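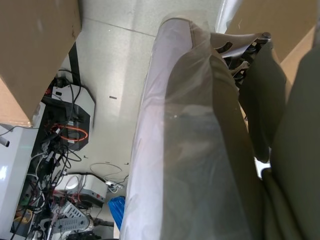 What is our club building this term?
A lifting routine for the arm, so it can pick up a storage bin by a bar and set it down again without dumping everything inside.

19 Feb 2026

Three weeks to Noltanel and I am so excited I can hardly write straight. I got to the room right after chem, and Mohcine Hamdy was already there with his laptop on his knees, reading through the log from last time (it runs to 621 lines, and he had read ALL of it). He thinks our trouble is in the approach path. I thought it was the gripper closing early. We argued for a bit, the good kind of arguing, and then Jhosep Ayala told us to try his idea first and talk later.

His idea was to bring the arm down slower for the last part and wait two seconds before closing. So simple! I rewrote that part of the Taipe script while they set up, and I only broke it once (missing bracket, my usual).
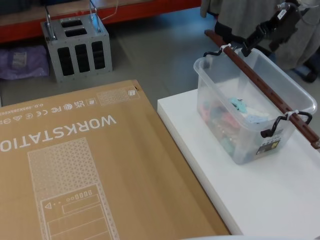 My part of the code is the piece that decides where to grab, and I've been fighting with it since October. Going for the bin itself was awful, because the sides are clear and smooth and there's so little to aim at. Now the handles are zip-tied to that long brown rod with the notches in it, and the gripper goes for the rod up above the bin. I love how much easier it is to think about! One straight thing, one angle to get right.

Jhosep wants five clean lifts in a row before we send anything to the Troltgate team. We're not there yet. Mohcine is still sure about the path, and I told him I'd graph it tonight so we can all look at it.

Must remember: charge laptop, ask Jhosep for the new speed settings, bring more zip ties.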